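Ticket 477 – Meeting room door, handle does not come back up
Opened by: Bjarke Hauksdóttir, Nidik office support
Site: Komow, small meeting room
Priority: normal
Status: waiting for part

Reported problem

Two colleagues wrote to me that the handle on the frosted glass door stays low after you press it. The door then does not catch when you pull it closed, and during a call it opens slowly by itself. They also said that the handle feels loose in the hand. It is worse in the afternoon.

Log

Saturday, 9:40. I went to the room when the office was quiet. I pressed the handle 100 times and wrote down each time it stayed low. It did this 5 times, always when I pressed it slowly and let go slowly. With a quick press it came back every time.

10:05. Checked the small screw under the handle. It was turned out a little. I tightened it by hand with the key from the Bergmann set, not very hard. The loose feeling became less, but the handle still stayed low once.

10:20. Closed the door and checked the gap to the frame with a strip of paper. The paper moves freely at the top and is held a little near the lock. I did not touch the hinges – for glass I prefer that the installer does it.

The door and its handle: 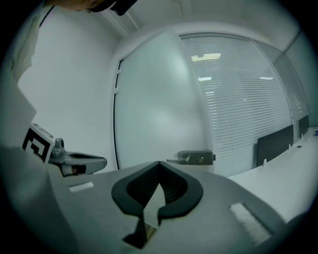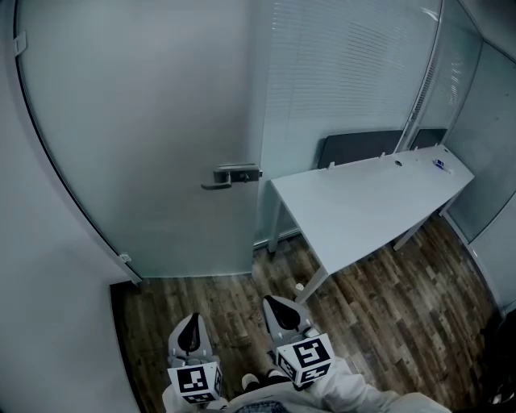
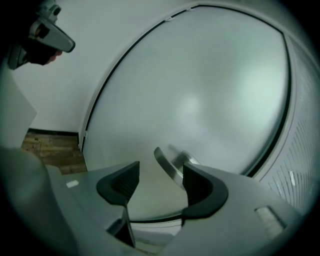
What I think is the cause

The spring inside the lock case is tired. The screw was a second problem and it is solved for now. I do not think that the glass has moved, but I can not be sure without a proper tool.

What I ask from Pratis

1. Please confirm if the spring can be changed alone, or if we must order the full lock case. Last time we paid nearly 700 for a full one in another room, and I would like to avoid this.
2. Please bring the correct tool for the hinges and check them on the same visit.
3. The desk stands in front of the glass partition with the blinds. If you need more space to work, write me before and I will move it.

Until the repair

Press the handle quickly and pull the door until you hear the click. Please do not put oil in the lock. A note with the same text goes to everybody who books the room.

Reply from Pratis, 14:15: Received. We will look for the spring and answer in this ticket.

Ticket stays open.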